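Mein Kartenordner nach drei Monaten

Im Mai habe ich wieder angefangen, Masham zu sammeln. Wer das Spiel nicht kennt: Es geht um Fabelwesen, die man als Karten tauscht und gegeneinander antreten lässt. Die erste Serie hatte 300 Karten, inzwischen stehe ich in meiner Liste bei 1496, Sonderdrucke mitgezählt. Ich spiele selten. Mir geht es um die Texte unten auf den Karten.

Mein Lieblingswesen ist seit der Schulzeit Bakos, ein grauer Wasserbüffel mit Moos auf dem Rücken. Auf der ersten Karte steht, dass er im Winter unter dem Eis schläft und man sein Atmen am Ufer hören kann. In der zweiten Serie wurde daraus ein Wächter der Furten, der nur Leute hinüberlässt, die barfuß kommen. Beides passt nicht recht zusammen, aber ich mag beide Fassungen. Im Spiel ist er leider zu langsam. Sein Angriff kostet drei Energie, und bis man die zusammen hat, ist die Partie meist entschieden.

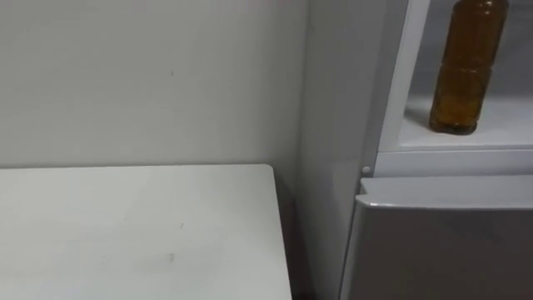 Netia ist das Gegenteil. Sie kommt früh ins Spiel, greift sofort an und steckt deshalb in fast jedem Deck. Laut Kartentext spinnt sie Fäden aus Nebel und findet damit verlorene Tiere wieder. In der neuen Auflage fehlt der Satz mit den Tieren, vermutlich aus Platzgründen, denn die Regeltexte werden immer länger. Ich habe mir daraufhin die alte Version noch einmal besorgt, mit Knick an der Ecke, aber lesbar.

Bei Cokow bin ich noch unentschlossen. Das Wesen sieht aus wie ein Hahn mit Hirschgeweih und soll den Morgen ankündigen, auch wenn es keiner hören will. Es gibt sieben verschiedene Zeichnungen davon, fünf habe ich. Die glänzende mit der Nummer 3283 fehlt mir, und so viel, wie dafür verlangt wird, gebe ich nicht aus.

Am Sonntag habe ich den Ordner neu sortiert, jetzt nach Landschaften statt nach Serien. Wasser und Moor sind fertig, beim Gebirge komme ich mit den Hüllen nicht aus. Wer einen Bakos aus der zweiten Serie doppelt hat, kann sich gern in den Kommentaren melden. Zum Tausch hätte ich mehrere Netia, neue Auflage, alle ungespielt.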